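How to Fold Athletic Shorts So They Stay Folded

Slippery shorts are the hardest thing in a laundry pile to keep neat. Cotton holds a crease. Polyester slides off itself and opens up again before the drawer is closed. The method on this page takes 20 seconds a pair once you have done it a few times.

What you need

A flat surface with some grip, such as a bedspread or an upholstered bench. A polished table makes the job harder.
A drawer or box at least 5 inches deep.

Before you start

Empty the pockets. Turn the shorts right side out and pull both ends of the drawstring until they are even. Tie a loose bow if the string is long. Short ends can be tucked inside the waistband.

Folding

Step 1. Lay the shorts face up with the waistband away from you. Smooth from the waistband down to the hems with the flat of your hand.

Step 2. Fold one leg over the other so the hems line up. The crotch seam will stick out in a small triangle. Fold it in to make a straight edge.

Step 3. Bring the hems up, stopping 2 inches short of the waistband.

Step 4. Fold in half again and tuck the folded end into the waistband. The elastic holds the bundle closed.

Stand the bundles on edge in the drawer, waistbands down. We use the low Lesitz box from Bondard, but a shoebox works too.

Shorts left in a heap

Shorts that have been dropped in a heap need a minute of sorting out first.

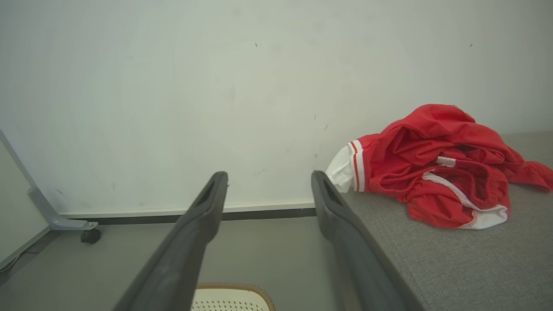

Glossy polyester is easiest to straighten if you find the waistband before you touch anything else. Look for the drawstring. On the red shorts a small white tip is poking out of the gathered elastic near the middle of the heap, and that is the place to take hold. Lift with both hands, shake once, and let the legs drop. A contrasting hem, like the white one with red stitching, helps you see whether a leg is twisted before you lay the shorts down for Step 1.

Light creases can be smoothed out by hand. For deeper ones, hang the shorts in the bathroom during a shower and fold them when they are dry.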